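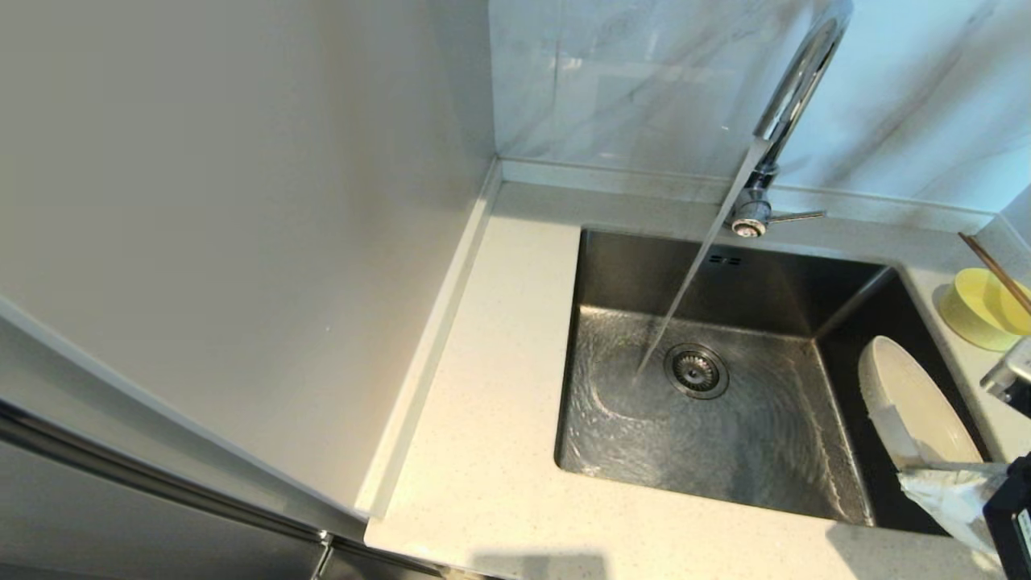

Flurnero 314 Two-Finger Gripper
Equipment for domestic handling research and teaching

Overview

The Flurnero 314 is an electrically driven two-finger gripper for light robot arms. It is intended for laboratories, colleges and training centres that work with household objects of mixed shape and surface. The gripper is supplied with a mounting plate, a wrist camera bracket, a spare pair of fingers and a control unit.

Visitors to the Vostholm open day in March were able to watch the gripper at work in a furnished kitchen. The programme was built on ordinary washing-up tasks and was given by the centre's own staff, with an engineer from Żak present to answer questions on installation. A short account is included on this page for those who were unable to attend.

Specification

Type: parallel two-finger, electric
Gripper weight: 400 g without fingers
Maximum object weight: 295 g in fingertip grip
Finger sets supplied: 2
Camera mounting: wrist bracket
Control unit: Cluvier base model, with emergency stop
Operating modes: direct, guided and programmed

The maximum object weight applies to a dry, rigid object held between the fingertips. Lower values should be assumed for smooth or curved items, and users are asked to carry out their own trials before setting a limit for teaching purposes.

The kitchen demonstration

The morning session took place at the sink. Staff had chosen tableware of the kind found in any household, including a metal bowl, a pale oval dish, a yellow plastic cup and wooden chopsticks. The chopsticks attracted the most questions. They are thin, they roll, and two of them lying together leave very little room for a finger on either side. The operator worked in guided mode and explained each approach before making it.

Visitors were shown how the finger opening is set in advance from the control unit. A wide opening allows the gripper to come down over an object whose position is known only approximately. A narrow opening is preferred near the wall of a sink or among several items, and takes longer to line up. 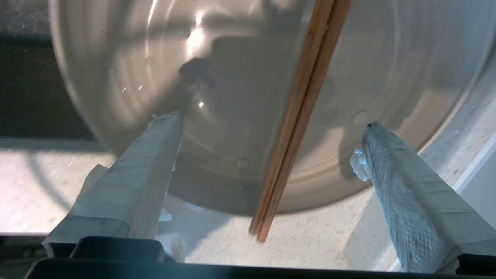
Shiny metal was the second main topic. Polished bowls return strong reflections to a wrist camera, and these move as the arm moves. The guided mode therefore allows the operator to hold the arm still, take a fresh view and confirm the target before closing the fingers. Exposure can be fixed for a whole session or left to adjust itself. For rooms with direct daylight, Vostholm staff recommend the fixed setting, chosen at the brightest part of the day.

Several visitors asked whether the gripper may be used close to running water. The gripper body carries no rating for immersion or for direct spray. Work beside a tap is permitted provided that the body and its connectors are kept clear of the stream, and that the fingers are wiped after use. Cables should leave the arm on the side away from the basin.

Fingers and coverings

The fingers are removed by means of two screws and can be exchanged without dismounting the gripper. Users may apply their own coverings. Any tape should be wound evenly and should stop short of the finger base, where it could interfere with closing. Coverings are treated as consumables and are excluded from the guarantee.

The camera bracket should be adjusted so that both fingertips remain in view when the gripper is closed. This check is carried out at the beginning of each session and again after any change of fingers.

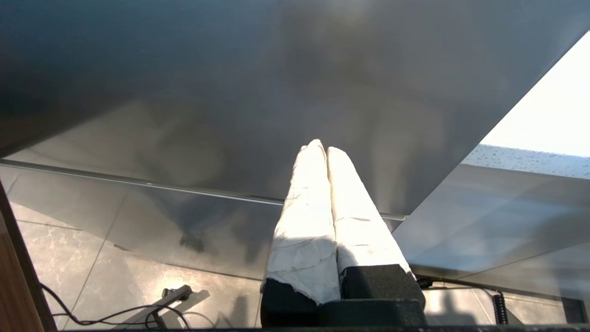 Arnulfo Palomino

Visits and loan

Demonstrations at Vostholm can be arranged for groups from schools, colleges and public bodies. A visit normally lasts 3 hours, including a safety talk and a period in which visitors may operate the gripper under supervision. Groups may bring their own objects, subject to the weight limit given above. Glass and sharp items should be notified at the time of booking.

The gripper is also available on loan with its control unit. The borrowing institution is responsible for the arm, the mounting surface and the risk assessment. Requests should state the make of arm, the intended tasks and the name of the member of staff in charge.

Ordering

Gripper, complete with control unit: order code FL-314
Spare finger pair: order code FL-314-F
Wrist camera bracket: order code FL-314-B

Prices are available on written request. Orders for spare parts should quote the serial number of the control unit.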